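Gallery: our breakfast table project

We're a uni robotics club that meets in the evenings, and this year's big student project is called Bunting. (It was the name of the folder before it was the name of anything else, and it stuck.) The idea is to teach a robot to lay and clear a simple breakfast setting by first doing it ourselves with hand-held grippers, two at a time, over and over until our wrists complain. I've been promising to put some pictures up since March, so here we go!

If you're new to the page, our team is Zendance and we're getting ready for the Hutum Cup, which is the student manipulation comp. There's a tabletop round, and the rules say we can train on whatever we record ourselves. So we record. We're up to 571 keepers, and I'd love to have 1,728 by the time entries close, which works out to a lot of evenings and a lot of biscuits.
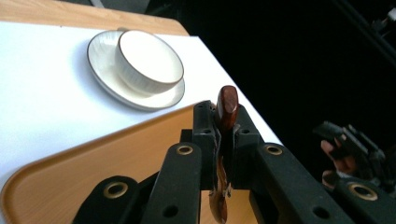 Cutlery was my pick for the first skill and I've been hearing about it ever since. Spoons are pretty forgiving, but knives are skinny, they like to twist, and the jaws have to meet the handle nice and square or the whole thing swings around on you. I like having the wooden handle straight up like this, with the blade pointing down at the tray, as there's plenty to hold on to and you can see at a glance if you're leaning. The cup and saucer stay up the back of the white surface for this one. My best advice to newer members is to slow down. Then slow down again! Everyone goes too fast for their first 30 tries, me included, and the fast ones are a pain to use later.

We had a good argument over whether one person should drive both grippers or whether we should split them between two people. Splitting is more fun and also much worse, at least the way we do it.
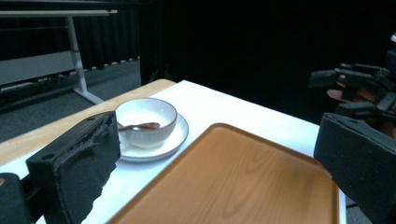 Photo: Zendance / Bunting project

Spoon in the bowl, bowl on the saucer, tray alongside. This is the setting I'd call our bread and butter (sorry), and it's the one we come back to whenever something new has gone sideways. The pads on the fingers are looking pretty ragged, I know. New ones are on the list for the next parts order, along with more brass inserts and a decent roll of cable ties. If anyone has a favourite foam that grips well and doesn't shed, please send me a note - I've read 377 forum posts on the topic and come away with no opinion at all.

The other thing we've been working on is using the second gripper properly. It's easy to let your other hand hang about doing nothing, and the Brekstead round gives more points when both arms share the work, so we're all trying to break the habit.
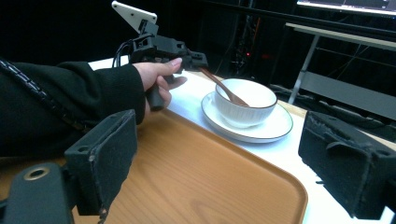 Spoon practice, bowl end down in the bowl.

I really like the angle on the handle in that last one. Gripping it up near the top leaves a long stretch of spoon below the jaws, so small wobbles of the hand turn into big ones at the bowl, but it keeps the gripper well clear of the rim. We've tried holding lower and kept bumping the crockery. I'm still not sold either way, so we'll keep recording both and see what the training makes of it.

More pictures once we get on to cups. If you're a student and want a go, come by at 6 pm, wear sleeves you can push up, and bring a snack to share.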